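Prillata Forum > Automation > Household

Thread: Laundry, can a machine do the whole job yet?

curkport_ed
Posted January 2, 2020
Folding gets all the attention. I think hangers are the harder test. A shirt has no fixed shape, and the collar has to go over both ends of a rigid bar without slipping off the first.
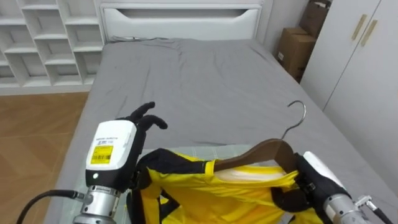
My position is that two arms with fingered hands are the minimum. A single arm with a parallel jaw needs a fixture to hold the hanger, and then you are selling a fixture.

bench28
Disagree on fingers. We ran garment bagging at the Dunmore shop for 9 years with clamps and a rail. Cycle time matters more than hand shape. If a shirt takes 2 minutes, the line stops.

curkport_ed
Different job. Your shirts came in flat and facing one way. Mine come out of a basket inside out.

tolstack
Both of you skip the hook. Get the shirt on the hanger and you still have to reach the closet, turn the hook to the rod and let go. I'd want 50 garments in a row, mixed fabrics, no help, before I called it done.
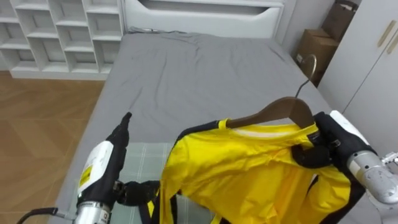 Yellow top with black trim, wooden hanger, one hand at the collar.

bench28
Fine, but 50 is low. Our acceptance run at Brimberg in November was 28 trays with no stops, and trays don't wrinkle.

tolstack
Then name a number.

bench28
Depends what a dropped shirt costs. At home, nothing. Pick it up and go again.

curkport_ed
Only if it can find the collar again. Mine would need the shirt laid out first.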